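Assunta Caruso builds at the kitchen end of her apartment, because the workbench in the spare room has been given over to a sewing machine and she says she prefers the light by the window anyway. When I came by in August there was coffee on the stove and a printer humming away under the table, and she had to move a box of pivot pins so I could put my cup down. The project is called Grata. It is a two-finger gripper you hold in your hand, and she has been working on it, on and off, for 2 years.

"I didn't start out wanting to make a robot," she told me. "I wanted to make a hand, and I thought, well, a hand has to be easier than the whole arm, and then of course it wasn't easier at all." She laughed and went to turn down the coffee.

The first Grata was all one color and one kind of plastic, and the fingers closed like scissors. It could hold a marker pen and very little else. She took it to the Flustora workshop, the shared space across the river where she pays for evening hours, and one of the regulars there looked it over and asked her why the tips changed angle as they closed. She went home and drew linkages for a month. "I had paper on the refrigerator, paper on the bathroom door. My sister came to stay and she said, Assunta, why are there parallelograms where I brush my teeth?"

The linkages are black now, with openings cut into the side plates to save weight, and they turn on plain metal pins. She tried little bearings for a while, but they were expensive and dust got into them, and the pins can be pulled out with pliers when something cracks. Things do crack. She keeps the broken parts in a cookie tin, and on the lid she keeps a tally in pencil, which stood at 54 when I saw it.

What she wants to talk about most, though, is cloth. Blocks and cups bore her a little. Cloth slides and bunches up, and it is never in the same shape twice, and she finds that wonderful (her word, and she used it several times). The ridges on the grip pads came out of that. The pads on the version before, which she called Bellini after a café where she sketched it, were smooth, and a pillowcase would slip right out from between them. She printed ridges in different depths and settled on very fine ones. "Too deep and they catch a thread. I ruined a nice blouse that way, and it was my own fault, I just grabbed what was on the chair."

So these days a lot of the testing happens in the bedroom, on laundry. She spreads things out on the bed, picks them up by an edge or a fold, lets go, and does it again. A good evening is 100 pickups, written down one by one in a school notebook. Her record is 154, and she admits her wrist was sore the next morning.

I asked about the name of the next one, and she already had it: Kutero. It will have a motor, and it will go on the end of a small arm, if the arm ever gets finished. For now she still squeezes by hand, and she isn't in any hurry to stop. "You learn so much through your fingers. When it starts to slip, I feel it before I see it. How am I going to explain that to a motor? I have no idea yet. Ask me next summer, and bring something to fold."
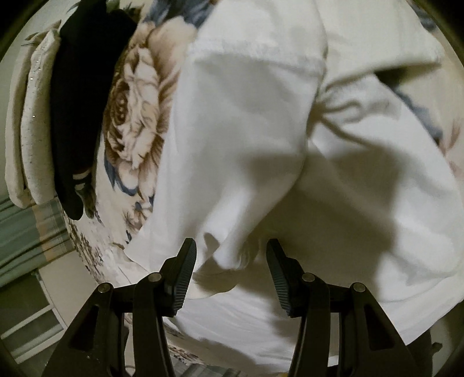

Grata over a white cloth on the bed, with the ridged pads facing each other.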